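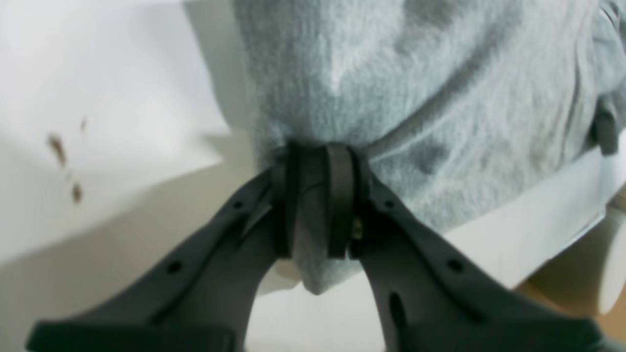 Equipment Plan for the Fabric Handling Project
Anathi Mtshali, 3/11/22

Our team got $600 to set up a gripper that can pick up and fold clothes, and planning how to spend it was more fun than I expected! I started with a long wish list and cut it down to 5 items.

The biggest choice was fingers. Puvitz sells a nice finished pair, but one pair would have eaten almost half the budget. Callex sells plain plastic fingers with rubber pads you can replace, and I think those are the right pick for us. Fleece is thick and bunches up, so we want to try different pads without buying new fingers every time. I put in 2 pairs plus a bag of spare screws (small ones roll away fast).

Pads come from Le Roux in packs, and I set aside $40 for them. Shipping is slow, so the order should go in now if we want everything by May.

Still open: the wrist mount. Pekis has one that fits our arm, but I'm waiting on a price — if it's too high, we'll print our own and spend the difference on more test fabric.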